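Dalix teardown cell: November progress note
By Aqeel Niazi, November
3 comments | 4 shares

Hi Naheed, quick one on how the cell's going. Talha and I re-taught the approach heights after I swapped the finger pads, and we're down to 15 minutes for a full re-zero (it was 33, ugh!). The cable loop still needs a better clip, so I've ordered a couple.
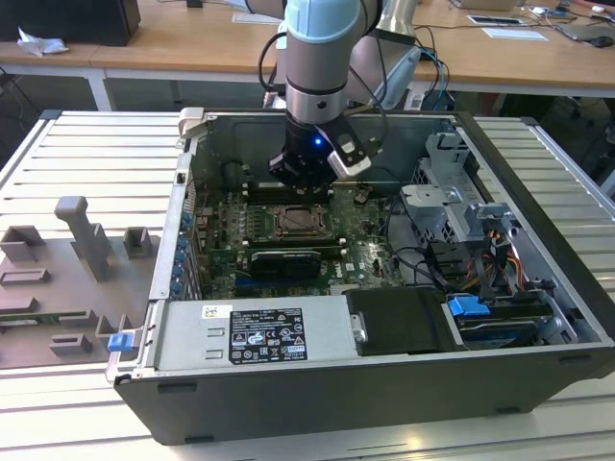
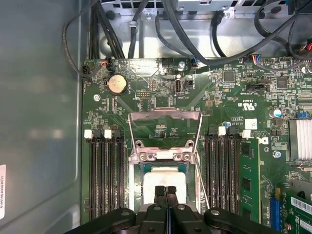
Gripper over the open tower, then fingertips at the processor.

Next up is greasing the wrist, plus a proper spares list from Sidra. We've spent roughly 60 per cent of the parts budget.

Last updated 4:15 pm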